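Bench notebook, October, 9:40 in the morning

Equipment planning for the Celtska wipe-up work. I promised I would get all of this out of my head and onto paper before the budget form goes in, so here we go, and please forgive the rambling (there is coffee involved, and there will be more).

Where we stand: we want the spill task as a proper station next year, with its own arms, its own spares and its own consumables line. Up to now consumables have come out of whatever was left over, and I would dearly love to stop doing that. Cloths and cups sound like pocket change, but they go faster than you'd think, and each time we run short somebody has to walk down the hill to the shop and the whole afternoon goes with them. I've put 400 cloths on the list for the year. Black again, please, the same kind, so the new runs can be compared with the old ones. 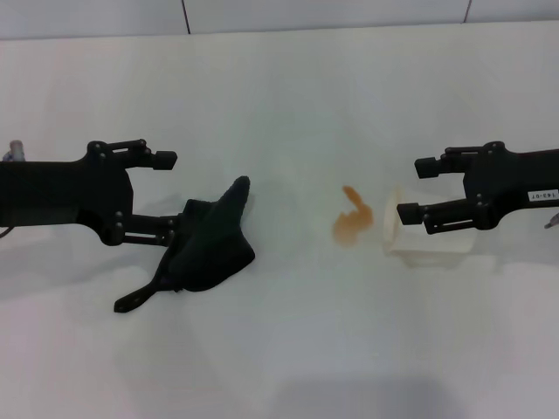 Do the cloths come out of the capital budget or the running costs?
Running costs, together with the cups and the drink. Only the arms, grippers, hands and mounts go under capital.

Now, grippers. The parallel-jaw ones have been good to us and I'd be happy to buy more of the same. Yousafzai sent over a lovely, patient quote for a set of spare fingertip pads and linkage screws, and I think we should take it, as a dead gripper in the middle of a collection week costs us far more than a drawer full of little parts. I've asked them to split shipping out on its own line because our form wants it that way (I know, I know).

Wrist cameras are the part I keep going back and forth on. A tipped cup is easy enough to follow from the head view, but for cloth I really do want the close view as well, and I'd like one complete spare unit with its bracket and cable sitting on the shelf. Cusska can supply the brackets. The lead time they gave is 4 weeks, so it has to be ordered early or we may as well not bother.

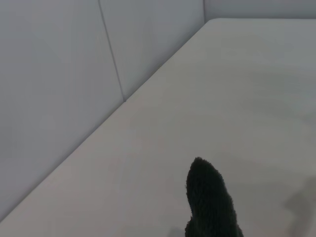 How many spare camera cables should we order?
Three. Put them on the same order as the brackets so we only pay for one delivery.

The big item is the multi-fingered hand. Breron came back with 3,003 for the service plan, a bit more than I had penciled in, though it does include a loaner if ours has to go away for repair, and that alone nearly sold me. My own feeling is that we keep the mixed setup, a hand on one side and a plain gripper on the other, and leave a second hand for the following year. I would much sooner have one that is well looked after than two we're nervous about touching!

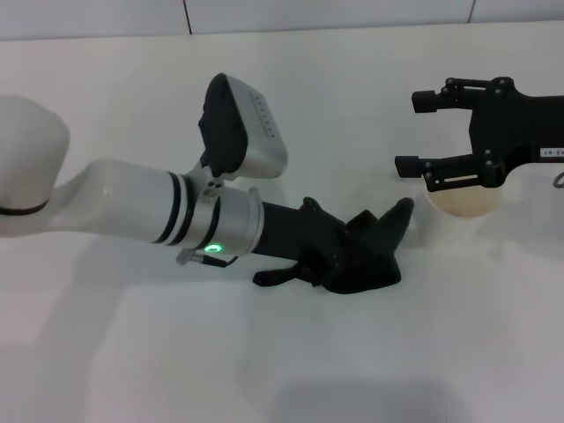 Arsalan Farooqui

Still to do before the form goes in: get the Yousafzai quote again with shipping split out, ask Breron whether the loaner is included from the first day of the plan, and measure the table for the second station. I'd like the same white top if we can get it. If anyone has strong feelings about cup size, write them in the margin next to this and I'll fold them in when I type up the final list after lunch.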